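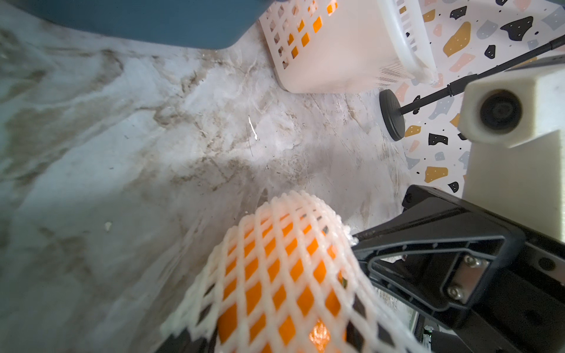
Rendach Foam Fruit Nets, White

Home Shop Packing Baskets Contact

2 min read

If you've ever carried a bag of oranges home and found a soft spot on the best one, these little sleeves are for you! The foam is soft and stretchy — it opens out into diamonds, so you still get to see plenty of that lovely bright peel. Sold in packs of 48.

We like to keep a pile of nets in a small tray, with the bare oranges in a green basket on one side and the netted ones in a white basket on the other. 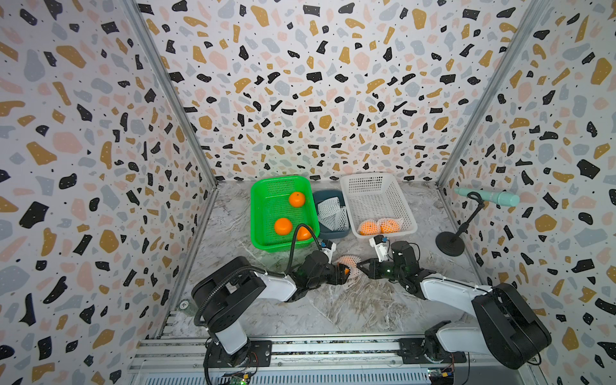 Kimie Sugawara

Any mesh basket you already own will do nicely, and I'd tuck the spare nets away for lemons in August.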